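Terascombe Community Help > Kitchen & Pantry

How do you store dried soup mix and snack pouches once they're out of the box?

Asked by Leonie Aigner, Jun 19, 2023
Viewed 2,694 times

I do a big order from the Asian grocery a couple of times a year and I'm running out of cupboard! The snacks come in shiny pouches that slide all over the place, and the dried stuff comes in plain clear bags with no label. I'd love to get it all into one drawer, but I'm scared of ending up with mystery bags by July. Do you decant everything or leave it in the packaging? I have 2 deep drawers and one shallow shelf over the stove.

2 answers

Hywel Ellis
Skip the shelf over the stove, it gets steamy up there and dried greens hate that. I split mine by how the package behaves – pouches that can stand go upright in a row like files, floppy clear bags lie flat beside them. Put a strip of masking tape on every clear bag and write what's in it and the month you bought it. I didn't do this once and spent a whole winter guessing (it was not spinach). For open bags I fold the top over twice and clip it. Jars are nice but they eat up space, so I only bother for things I use every week.

My table in the middle of sorting, with a bag of dark dried flakes next to a yellow and green snack pouch:
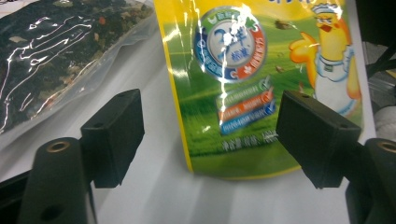

Answer from bugti_pantry
just get jars. I bought the 300 ml Zistik ones and they stack fine. cut the name off the package and tape it on the lid

Comment from Leonie Aigner
Going with the file row, thanks! Might do jars for the sesame though.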